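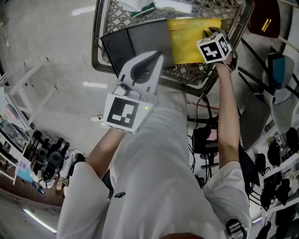

Is the new Tak album worth getting if I only know the first one?
I'd say get it, but start with side two, which is much closer to the songs you already love.

gikbridge_pauline
Thank you! I was given the first one in December and have hardly played anything else, so I'm a bit nervous of a follow-up. Is the singing still up front?

Abelardo T
It is, and lovely with it - Kanokwan Nilsuwan has never sounded so relaxed. The whole thing was done in 3 days at Bakwood and you can hear the room around her, chairs creaking and all. I do think the opener goes on a bit, though my wife disagrees and has it on every morning while she does the toast.

mawuli_a
Sorry Abelardo, I'm with your wife! The opener is the best thing they've done, eight minutes and I wouldn't lose a second. Side two is where I drift off, all those slow waltzes one after another.

Abelardo T
Well, we'll have to differ, my friend. The waltzes are why I bought it.

buppha_c
Does anyone know if the vinyl is still about? Brodura only pressed 300 and my local shop had sold out.

mawuli_a
They had a few left on the table at the Gikbridge show, so try writing to the label.

Comments

Pauline Inskip, Mar 27, 2018
Bought it, played it twice through, and I'm afraid I like both sides.

Kev
Too much accordion for me, but each to their own.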